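Brolia Catchment Groundwater Monitoring: Interim Report for October

The work plan for the period covered well maintenance, monthly water level readings and the first round of nitrate sampling. All three tasks were started. Level readings are complete for the Brolia and Wudlow sub-areas and partly complete for Tallach, where 2 wells could not be reached after the access track was closed.

A total of 394 level readings were entered in the project database. Of these, 26 were rejected at the checking stage, mostly for missing reference heights. The affected wells have been resurveyed and the corrected heights will be applied to earlier records as well.

Nitrate samples were taken at the Wudlow wells only. Pumping time before sampling was longer than planned, at about 200 minutes for the deepest well, and the field budget for the next period has been adjusted to match.

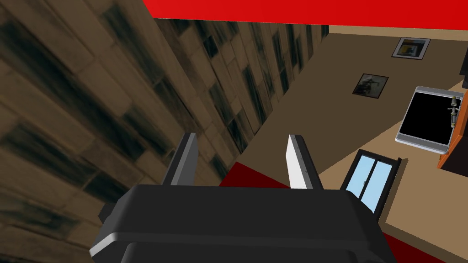
Tshepo Naidoo asked whether the Tallach readings could be left out of the annual water balance, as a partial series would raise the error on the recharge estimate. The present proposal is to keep them and report the balance with and without Tallach.

Spending is slightly under the approved amount. The difference comes from laboratory fees not yet invoiced by Vidal and will be carried over. No change to the end date is requested. Sampling at Brolia is next, followed by Tallach once the track reopens.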